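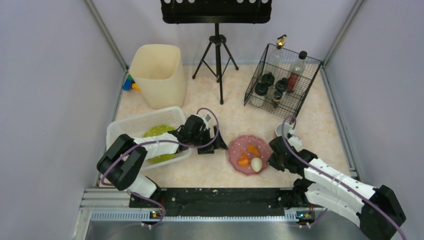 The music stand, black, on its three thin legs.

February, nearly bedtime

I have had the sort of day that looks like nothing at all when you try to tell somebody about it, and yet I'm too full of it to sleep, so I shall write until the tea runs out. Choir again tonight, and we finally sang the Mahawong piece from one end to the other without stopping! Four months we've been picking at it, a page here and a page there, and I had begun to think of it as a heap of bits. It has a shape after all. The quiet part in the middle, which I've been grumbling about since the autumn, is the best of it.

Masanobu was in a lovely mood. He had his hair cut and kept putting his hand up to the back of his neck as if he'd left something there. He wanted the altos softer at bar 47, then softer again, then so soft that I was mostly breathing and hoping, and then he put his pencil down and said, "Yes, like that, only on the note." We did laugh. I do go flat there, I know I do, it's the long E, and by the time the tenors have finished what they're doing I've run out of puff. Pichit says to think of the note as being slightly behind my own head and to lean back into it. I tried this on the bus home with my mouth shut and a small boy stared at me all the way to the roundabout.

I should put down something about the afternoon too, or I'll have forgotten it by the weekend. I went up to the loft for the blue suitcase and came down two hours later with Mum's music instead. A whole carrier bag of it, mostly piano, some of it with her name written inside in the round handwriting she had before she was married. There was a book of duets I remember perfectly well, because I was always given the bottom part and always wanted the top. Her fingerings are in it, and mine, and in one place a shopping list: suet, bootlaces, stamps. I sat on the landing with my feet on the ladder and read that list over and over. I couldn't tell you why bootlaces should set me off, but they did, and then I felt much better and went and put a potato in the oven.

I tried the duet on the piano after that, bottom part only, and the damp has got into it again. The D above middle C goes down and thinks about coming up. I had the tuner's number on the back of an envelope from Stokitz, and I am fairly sure the envelope went out with the papers. He charged me 60 pounds last time and I thought it steep, and now I'd pay it gladly if I could only find him.

The potato was a bit hard in the middle. I ate it with the end of the cheese.

Back to choir, as I've not said the main thing, which is that we have a date for Erier at last, or at least we have a week, and the hall there is bigger than any of us thought. It seats 292. When Masanobu read that out there was a sort of hush and then Pichit said, rather faintly, that he has only got 47 cousins. (He may well have, I've met a good many of them.) I don't mind a big hall. I'd sooner sing to a lot of people in the dark than to my sister in the front row, close enough for me to see her counting my chins.

We shall have to settle what to wear. Black, I suppose, it generally is, but somebody floated dark green and there was quite a warm feeling for it on the soprano side. I have my good black skirt, the Stustex one with the pockets, and it has been through so many concerts that it could very nearly sing my part for me, and probably on the note. If it's green I shall need to start looking soon. I don't suit green. I may just say so next time, quite pleasantly, before it gathers speed.

It was properly cold walking up from the bus stop, and very clear, and I hummed the middle section the whole way with my scarf over my mouth. The Wilmots' cat came along the wall beside me as far as the gate. I stood a minute to finish the phrase – it seemed rude to break off – and I do think the E was better out there, with nothing to hold it up.

Tea's gone. Tomorrow: ring the dentist, find that envelope, look at bar 47 before breakfast while the voice is low, and bring down the blue suitcase, which is still in the loft.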